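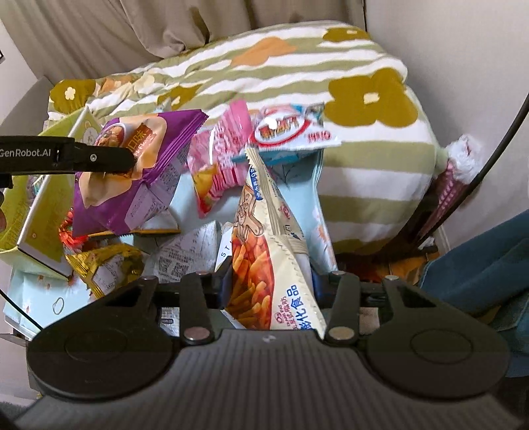 Guides > Teaching by Hand > Snack Sorting

Picking Packets Out of a Pile: Recording Your First Hand-Held Demos

March 6, 2019
By Manikandan Lobo

If you've done the block stacking guide and you're itching for something with a bit more life in it, grab a bag of snacks! Soft packaging is my favourite thing to teach with. It crinkles, it slumps, it slides off its neighbours, and every single grasp comes out a little different from the last one. That variety is just what you want the robot to learn from, and you can get heaps of it without buying anything fancy.

This guide covers recording pick demonstrations with a hand-held gripper in each hand. You do the task yourself, the grippers log what they see and how far their fingers are open, and the policy trains on that later. I'll assume your grippers are already paired and calibrated. If they aren't, do Brynhildur Nørgaard's calibration page first and come back.

What you'll need

Two hand-held grippers, charged.
A mixed pile of snacks: foil bags, flat packets, a few small boxes or cartons.
Something soft to pile them against. A big cushion is great, and a patterned one is even better than plain.
An empty bin or tray for the finished picks.
A recording laptop with the Hundik logger open (any logger that stamps both hands off the same clock will do).

Step 1: Build a messy pile

Resist the urge to line everything up. Tip the snacks out in front of the cushion and let them land on each other. You want bags leaning on boxes, packets half buried, a carton underneath holding the whole lot up. Labels can face any direction, and different languages on the packaging are a bonus. Ketill Norðdahl and I once spent a whole afternoon on a beautifully neat row of chip bags, and the policy we got out of it couldn't cope with a single bag lying on its side. Lesson learned.

Mix your colours too. Pink next to purple next to gold is far more useful than six bags of the same flavour.

Step 2: Get your hands in position

Sit or kneel close enough that you can reach the back of the pile without leaning. Hold the grippers so the fingers point at the snacks and the cameras can see both fingertips. Open each gripper all the way, close it all the way, then open it again. Do this at the start of every recording. It gives you an easy spot to check the two hands against each other afterwards.

Keep your elbows loose. New people tend to lock their arms and steer from the shoulder, which makes for jerky tracks. Move the way you would if you were reaching for a biscuit.

Step 3: Grip the bag where it wants to be gripped

Most snack bags are puffed up in the middle and flat along the sealed ends. The flat seam is lovely to pinch if it's standing up and you can get a finger on either side. If it isn't, go across the body of the bag with the fingers fairly wide and close slowly until it stops sliding. You'll feel it through the trigger.

Don't squash it! A firm hold is plenty, and crushed crisps make for a sad afternoon tea. For boxes, take the narrow side and close until the fingers sit flat against the cardboard.

Step 4: Let the second hand help

Two-handed demos are where this gets really fun. While one gripper holds its bag, use the other to touch or steady the packet next door so the pile doesn't avalanche as you lift. You don't have to grab with it. A light touch from the side is a perfectly good action, and the policy can pick it up surprisingly fast if you do it the same way each time.

Try three kinds of pick with your second hand:

Steady. Rest the jaw against a neighbouring bag while the first hand lifts.
Clear. Nudge a packet sideways to uncover the one you're after.
Swap. Start the next grasp while the first hand is on its way to the bin.

Record each kind as its own batch to begin with and mix them once you're comfortable.

Step 5: Lift, pause, place

Lift straight up until the bag is free of everything else, pause for a heartbeat, then carry it to the bin and open the fingers. The pause feels silly. Do it anyway, as it makes trimming a breeze.

If you drop a bag, keep going. Pick it up from wherever it landed and finish the move. Bjarke Bach, who reviews most of our recordings at Pemberg, keeps every recovery he finds and tags them separately, and the robot is noticeably better at second tries for it.

Step 6: Reshuffle

When the pile is down to its last couple of items, tip the bin back out and start over. Turn the cushion around every so often. Swap which hand leads. Change the curtains from open to closed if your room has them, so the light shifts too.

How many is enough?

For a first policy with one arm and a handful of packet types, I got something worth watching at some 100 picks. It was wobbly, but it went for the right things! By 2000 it was handling foil bags nicely, and the two-handed steadying move started to look natural when we reached 4000. Your numbers will depend on your arm, your training setup and how mixed your pile is, so train early and look at what it gets wrong before recording more.

Common troubles

Fingers vanish from view. You've probably rolled your wrist too far. Bring the base of the gripper back underneath your hand.

Tracking jumps when you get close. A big shiny bag filling the whole view is hard on the tracker. Keep some cushion or wall visible behind the pile.

The two hands drift apart in time. Stop, restart the logger and do the open-close-open routine again. Don't try to patch it by eye.

Cables and sleeves wandering through. An occasional glimpse is harmless, but roll your sleeves up if they're brushing the bags and moving them.

The robot grips too hard on playback. Look at your own recordings first. Nine times out of ten I find I was tired and squeezing.

Where to go next

Once packets feel easy, try asking for a particular one: call out the colour before each pick and type it into the label field. Grímur Ravn's guide to labelled picks covers the file format, and it works with recordings made exactly as above. After that, have a go at packing the snacks into a box with both hands. I'm still working on that one myself and I'd love to see how other people are tackling the lid.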